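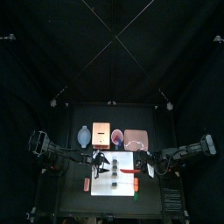 Do reserve sailors get sea pay during a joint exercise?

Asked by Oanh Hồ, May 15, 2019

My unit is being sent out for a two-week exercise with another country's navy. I'll be sleeping aboard with 226 close friends. The yeoman says sea pay is automatic, the same yeoman who lost my orders in January. Do I have to file anything?
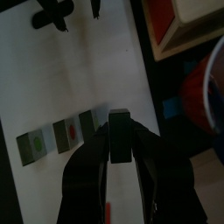 2 answers

Eero Kiiskinen
Depends on your orders. Mine listed the base and never mentioned the ship, so pay treated me as a man on a pier for two weeks. Get the ship's name on them before you leave. Fixing it later took 65 emails and a new ink cartridge.
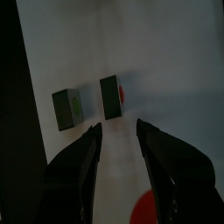
Also keep a copy of the page showing when you reported aboard and when you left. Paper. The ship's printer has moods.

Lahcen Amrani
never got mine lol. ask the disbursing office, and bring coffee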